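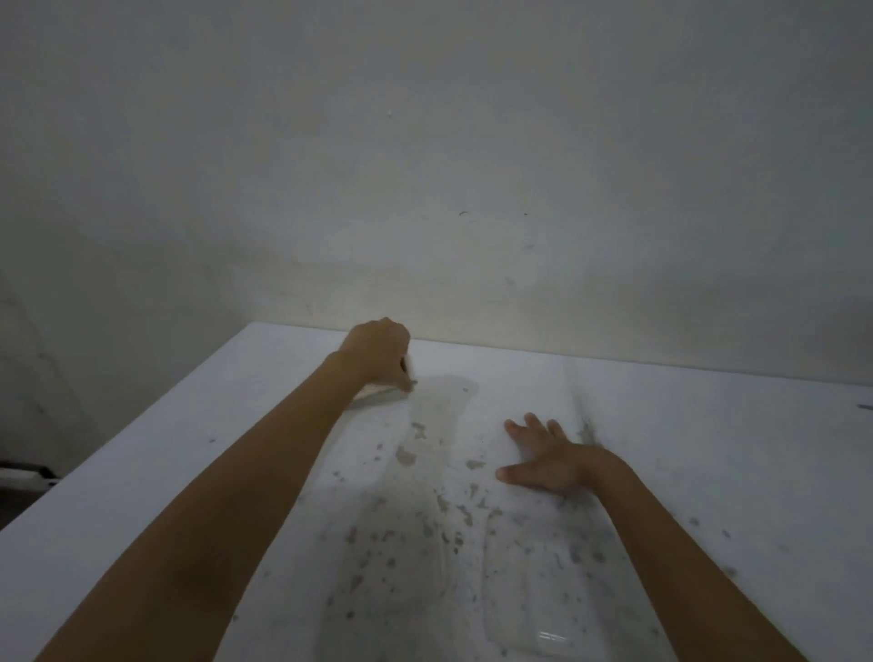 Agnes Lindqvist wrote to me that short-stay rentals have emptied Nestham of neighbours, and that no council levy will bring them back. I agree with the first part. The levy is another matter – at 8 per cent it would at least pay for footpaths. 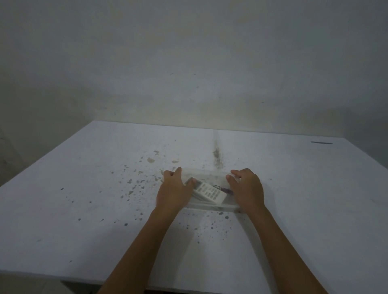
Owners say they already carry enough costs. Some of those are real, cleaning above all. Others are small, like a clear plastic pouch for the remote control. None of it compares with a family looking for a lease in October and finding 11 listings, all of them nightly.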